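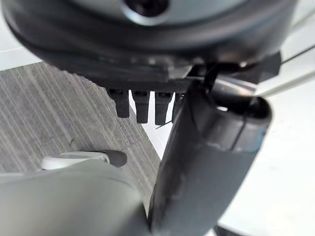
Written by Dorit Haskell

White Work Surfaces: Questions We Get

Is a white tabletop harder to keep clean?
It's harder to keep looking clean. A dark top can carry the same grime for weeks and get away with it. Whether you count that as a point for white or against it depends on who does the wiping at your place.

The Kivcombe catalog says its white top is "stain resistant." Is it?
Resistant is a roomy word. I left coffee, mustard and ballpoint ink on a sample for 19 hours. The coffee came off with dish soap. The mustard left a yellow shadow, and the ink is still there. I'd call it coffee resistant.

Do I need the Volico surface cleaner?
I doubt it. I used it on one half of my bench and warm water with a drop of dish soap on the other, all through August. I couldn't tell the halves apart, and neither could anyone I asked. The bottle does smell nice.

What about those white foam erasers?
They work by sanding. On a matte top you may end up with a shiny patch, and then you have a different mark to be annoyed by. Try one on the underside first.

Will metal parts leave gray streaks?
They can. Most of those streaks are metal rubbed off onto the surface and will come up with a mild cream cleaner. If your fingernail catches in the line, it's a scratch and no cleaner will help, whatever the label promises.

Is the Cele mat worth $128?
I can't see how. It covers less than half of a standard bench and curls at the corners. A sheet of plain cardboard does fine for messy jobs.

And the Rerdale top at $438?
It's a decent, heavy slab. The brochure lists 4 protective layers, but I asked twice what they were and got the brochure back. Buy it for the weight if you want a bench that stays put.

Does white really make small parts easier to find?
Dark ones, yes. Clear washers and white clips vanish completely. Keep a dark tray for those.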